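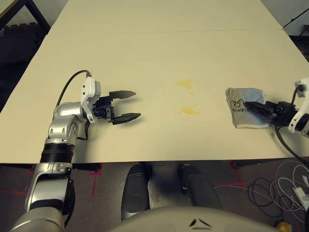 Yellow spill on a cream table: wipe, blot or wait?

Asked by Liudmyla Moroz, 29/09/2020
Viewed 272 times, 3 answers

Good day to all. I have a question about a large cream table in our workshop room in Sendville. It is made from sections which stand together, so there is a thin seam going across it. The color was my choice and I regret it a little, every drop is visible from the door.

The picture is with two yellow spills near the middle of the table, one smaller and one bigger with jagged edges. The cloth is a light gray towel, the one with the cartoon and the word "Suan" printed on it. We keep several towels for this table and this is the one we take first.

The yellow liquid is a drink we mix from powder, it has sugar and a strong color. In August the same drink stayed on the table during one night and left a pale yellow shadow, which I could remove only partly. So now I want to do it correctly.

My questions are these. Should the towel be dry or damp for the first pass? Is it better to wipe from one side to the other, or to press from above? And can the print on the towel scratch the surface or give its black color to the table? I do not know the exact material of the top. The seller, Hatberg, wrote only "easy care surface" in the papers.

Thank you in advance, and sorry for my English.

Answer by Severyn Boiko
Marked as helpful by 4 people

I clean tables of this kind in a school dining room, so I will write how we do it.

First pass is with a dry towel, folded. Put it down on the spill and press with a flat hand. Do not move it sideways yet. If you push a big spill it only becomes a wide thin spill, and then you have sugar over half of the table. Take the towel straight up, turn it to a clean side, and press again.

I would begin with the smaller one, while the towel is completely dry, and then do the large one. Other people do the opposite and it is also fine.

Second pass is with a different cloth, damp with warm water and one drop of dish soap. Now you can wipe. Go from the outside of the spot to its center, so the edge does not travel. Then once more with plain water, and then dry. The soap must be removed completely, otherwise the place becomes sticky and collects gray dirt from sleeves.

About your seam. Keep the liquid away from it as much as you can. If some gets inside, push the corner of a dry cloth along it with a fingernail or an old plastic card. Sugar in a seam dries hard and you will be scraping it for a week.

For the print: fold the towel so the drawing is inside — then the question disappears. Printed parts also drink water badly, they just slide over it.

Answer by Saturnino Iglesias

Paper towels. Why make the laundry bigger.

Comment from Liudmyla Moroz: We had paper before. For the big spills we used half a roll every time, so we changed to towels.

Answer by Taras Lytvynenko

I agree with Severyn about pressing first. I want to add only about the old yellow shadow from August, because you say it did not go away fully.

Make a paste from baking soda and a little water, as thick as toothpaste. Put it on the shadow, wait a few minutes, and lift it with a damp cloth without hard rubbing. Baking soda is a soft abrasive, and on a glossy top it can leave a dull place. Try it first on a part which is not seen, for example close to the back edge. Do not use bleach when you do not know the material. I made this mistake with a white shelf and it became more yellow than before.

Also wash new printed towels separately one time before using them on a light surface. Wet one, lay it with the print down on white paper and leave it for an hour. If the paper stays clean, you can use it on the table.

Comment from Liudmyla Moroz: Thank you both. I will do the test with the paper this evening. Should the dry towel be cotton, or is microfiber better?

Comment from Severyn Boiko: For pressing I like cotton — thick, and washed many times. Microfiber for the last drying.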